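July 2018
Skarka cell, gripper arm faults, running notes

Arm quit again at the yellow block. Same as the last two times, stops mid approach, controller throws a following error on the wrist and the whole thing freezes with the elbow up. No crash sound because it's the sim, but on the real arm this would have been a bent finger or worse. Do NOT load this build on the real one. Put a note on the pendant, Yanti has the key.

What we had set:
- approach speed cap 300 mm/s
- 1000 Hz control loop, planner on the other box
- Prondum planner, the January config with my edits on top
- wrist torque limit left at default (mistake? see below)

First thought was the block pose. Wrong. Dumped the pose stream and it sits still, no jumps, no flips. So not perception.

Second thought, self collision check. Turned it off, ran it, still froze. Turned it back on. Leave it ON pls, somebody had it off when I came in and I don't know for how long.

Third, and I think this is it: planner hands over a path with the elbow folded way in and the wrist has to swing almost all the way round in the last bit to get square to the block. Joint asks for more than it can do, lag builds up, fault trips. Fault is doing it's job. The path is garbage.

Looked at the log around step 4000. Wrist command runs away from wrist actual, gap grows until the trip. Elbow and shoulder both fine. Base fine.

Yanti Kwok says she saw the same thing on the Cù cell, and they fixed it by adding a joint cost so the planner stops liking folded elbows. Asked her for the file.

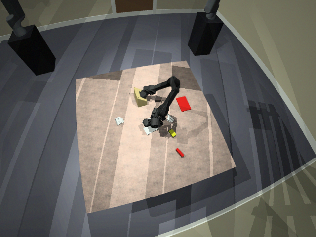 Also the recovery is bad. After the fault it wants to go home in a straight joint move from wherever it is, and it doesn't know about anything sitting on the mat. Tried it once from the frozen pose and it dragged the tool right across. With a person reaching in to clear a part that's a real hazard. Need: retract straight up first, slow, then home. And no auto recover, make the operator hit a button.

Other two arms on the pedestals should hold when this one faults. Right now they don't get the signal at all. Tranano bridge drops it, I think, topic name mismatch. Check spelling.

To do
- joint cost from Yanti, rerun
- retract before home
- fault signal to the pedestal arms
- wrist limit, compare to the data sheet, don't just raise it till the fault goes away
- save the log befroe anyone restarts, it gets overwritten

Rerun with half speed still faulted, only later. So slow isn't a fix.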